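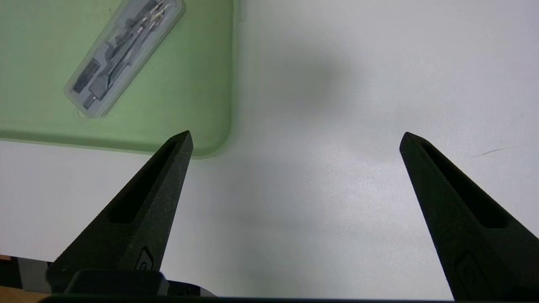
4.2 Grasp proposals for clear objects

The proposal network takes the wrist view and returns a grasp point, an angle and an opening width. It was trained on 2145 labeled views, most of them of solid, opaque items. Clear packaging is the weak spot. In Figure 3 the case is transparent, and the silver parts of the compass inside it catch the light, so the highest scores fall on the metal and miss the shell. We therefore added a mask head that predicts the full outline of the container before any grasp is scored.

The mask head shares its encoder with the proposal network and adds 6 ms per cycle on the Kekon controller. Fine-tuning used 1084 views.

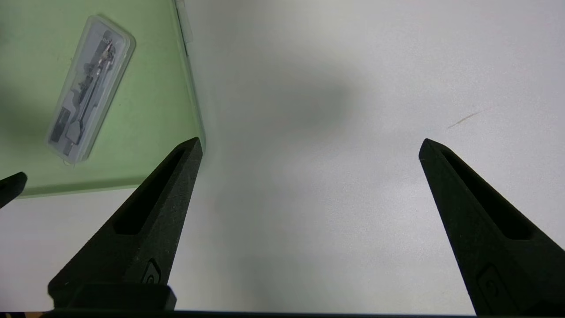
Background marks are handled in a separate step. Early versions of the Pramo planner treated any thin, high-contrast line as a possible edge, and the thin diagonal mark on the white tabletop above the right finger was sometimes returned as a candidate. The filter now drops candidates with no matching depth change. Pixels on the fingers are removed with a fixed mask, computed once for each opening width.

4.3 Arm coordination

Each arm runs its own planner, and the two share a table of reserved volumes.

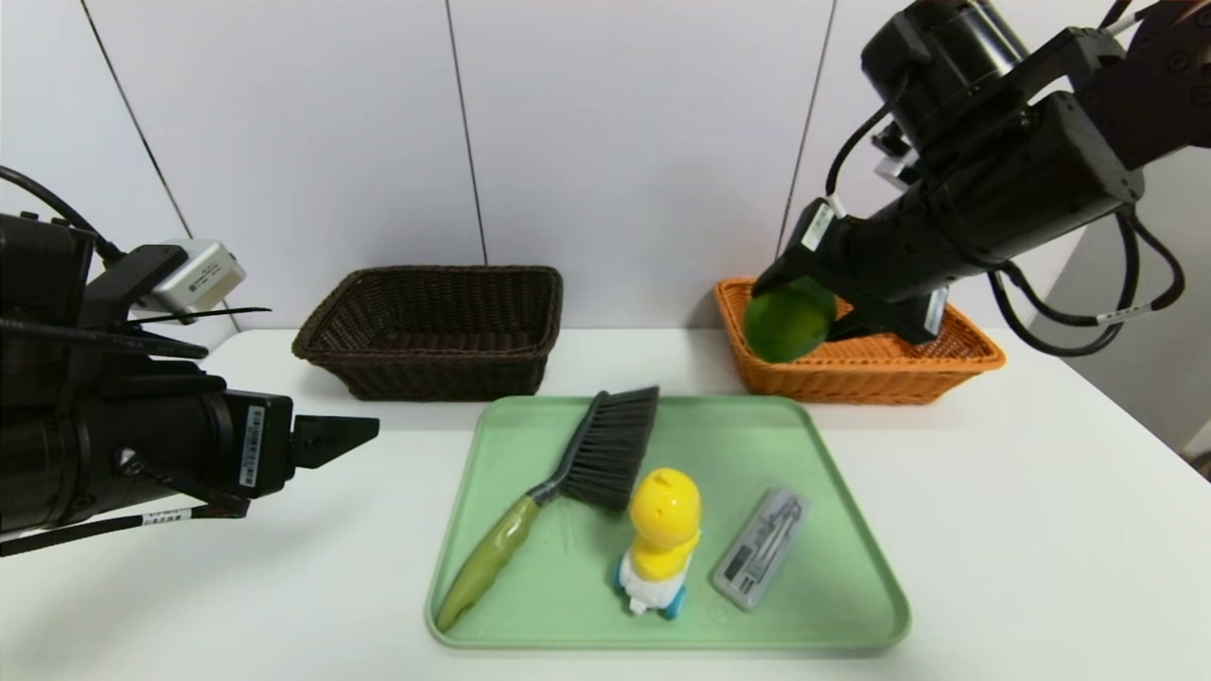 A volume is reserved when a path is accepted and released when the arm leaves it. If both arms request the same volume, the one carrying an object goes first. The other waits up to eight control cycles and then replans.

Figure 3. Head view with the left gripper open.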